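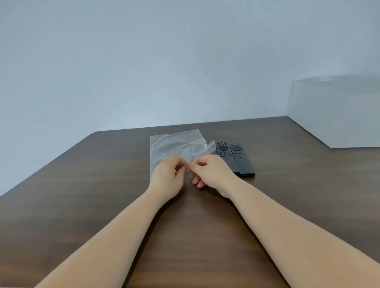
Last changed: May, at 16:40, by Demyd Pavliuk

Flolldale is a planned residential community on the southern side of the town of Jullstead. It is built along a river terrace and is known in the region for its walking paths, its tennis courts and its low houses with wide roofs. The community has 167 homes, all of them on land that was before used for growing pears.

Name

The name comes from the Floll, a small stream which crosses the land from west to east and enters the river below the boathouse. Older maps of Jullstead write it as Flol, with one l at the end. The second l appears for the first time in the papers of the builder, and the residents have kept it.

History

The pear farm was sold in three parts. The first and largest part was bought by the Gunawan company, which prepared the general plan together with the architect Romana Hrnčiar. Her plan placed the houses in short curved streets and left the lowest ground open, as the stream floods there in wet springs. The first 40 homes were finished before the main road was paved, and the first owners reached them by the old farm track, today called Orchard Lane.

The second part of the farm was added later, with 100 homes. These are smaller and most of them share a wall with one neighbor. The last 27 homes stand on the third part, near the north gate. A hotel was also planned at this place, but the town of Jullstead did not give permission for it.

Houses and streets

The rules of the community allow no house higher than two floors. Roofs must be gray or dark red. Fences toward the street are not permitted, but hedges are, up to the height of the window sill. There are two gates. The north gate is open day and night, and the river gate closes at 10 p.m.

Sport and free time

The Dendine Club stands in the middle of the community and has six tennis courts, four of clay and two with a hard surface. The swimming pool is 25 meters long and is open from May. Membership in the club is limited to 300 persons and does not come automatically with the purchase of a home. People from Jullstead may also join if there are free places.

A walking path follows the river from the boathouse to the old pear store, where the club now keeps its rowing boats.

See also

Jullstead
Floll (stream)
Dendine Club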